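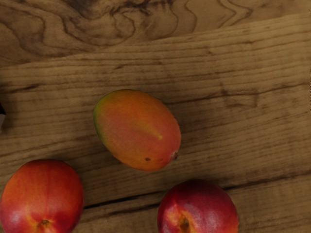 Nivum revises care instructions for oiled wood

Last updated: 2 March 2022

Nivum has issued new care instructions for its oiled wooden cutting boards and tables, replacing the text printed in the product leaflet since November. The change follows the switch from the company's earlier oil blend to Greto, a hardening oil supplied by Brandão.

Under the old instructions, owners were told to apply a generous coat and leave it overnight. Greto cures faster, and excess oil left on the surface for that long forms a tacky film that is difficult to remove. The revised text calls for a thin coat, wiped off after 15 minutes with a lint-free cloth. A second coat may be applied after 4 hours. Boards should not be used for food until the oil has fully cured.

Cutting boards that come into contact with juicy fruit should be rinsed and dried upright after each use. Fruit acids and sugars left on the wood can dull the finish and raise the grain. Raised grain may be sanded lightly along its length before oiling. Dishwashers remain excluded, as does soaking.

For tables, the interval between coats is longer, and spot repair is now permitted. The repaired area should be feathered into the surrounding finish. Dark, strongly figured wood may show a difference in sheen until the new oil has aged. 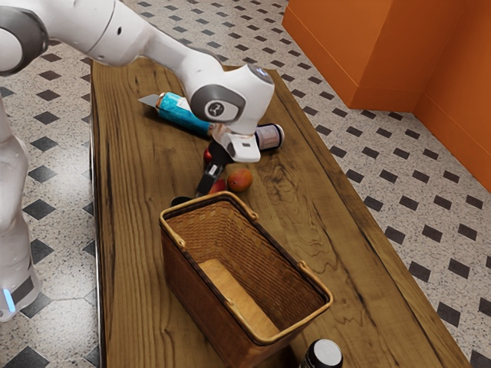

Long wooden tables can be re-oiled in sections, working along the grain.

Nivum says 1,150 boards from the Risel line were shipped with the earlier leaflet. They carry the Greto finish and should be maintained according to the new text. The boards themselves are unaffected, and no return is required. Replacement leaflets can be requested through the retailer. Used cloths should be laid flat to dry outdoors before disposal, as oil-soaked fabric can self-heat when folded or piled.

Filed under: Home & Kitchen > Materials and Finishes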